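Este site usa cookies para melhorar a navegação. Ao continuar, aceita a nossa política. [Aceitar] [Saber mais]

Perguntas frequentes — Maratona de Trostton
Atualizado a 1 de abril de 2020

A prova de junho mantém-se?
Não. Adiada, sem data nova por enquanto. Quando houver, vai para esta página primeiro e só depois por email.

Perco a inscrição?
Não perde. Passa automaticamente para a nova data. Não precisa de fazer nada, a sério, não mandem mails a confirmar.

E se quiser o dinheiro de volta?
Devolvemos 100% a quem pedir pelo formulário. Demora quase 20 dias úteis, estamos a tratar dos pedidos por ordem de chegada.

Posso passar o dorsal a outra pessoa?
Sim, até 2 vezes. Tem de ser pelo formulário — trocas feitas por fora não contam para o seguro. 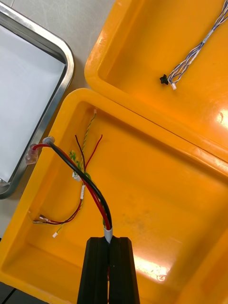

Como funciona o chip?
O chip Tunodell vai colado atrás do dorsal, não dobrar. Tempo líquido conta do tapete de partida ao tapete da meta. Os tapetes ligam por cabo, e quem já mexeu em cabos grossos, um vermelho e um preto lado a lado, sabe que não convém tropeçar neles: na zona da meta, sigam sempre em frente até a saida. Chip perdido antes da partida troca-se na tenda Wuyts.

O percurso muda?
Em princípio igual. Os 42 km do costume, subida de Dovorico incluida. Perfil em PDF quando a data fechar.

Há lebres?
Há, com bandeira. Ritmos ainda por confirmar.

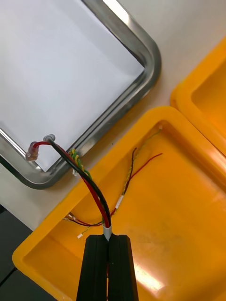

Uma leitora escreveu-nos a perguntar se o plano de treino para junho ainda serve, ou se deve parar tudo e recomeçar. Serve em parte: baixar o volume, manter uma corrida longa curta por semana, esquecer as séries duras até haver data. Sem prova à vista não há pressa nenhuma.

Comentários (3)

pernas_de_chumbo: E a t-shirt? Já tinha escolhido o tamanho, fica o mesmo?

Organização: Fica o mesmo. Dá para alterar na área pessoal.

corredora.lenta: pedi o reembolso na segunda e não recebi email nenhum, é normal??

Artigos relacionados
— Treinar em casa sem passadeira
— Subida de Dovorico: como dosear o esforço
— Regulamento geral da prova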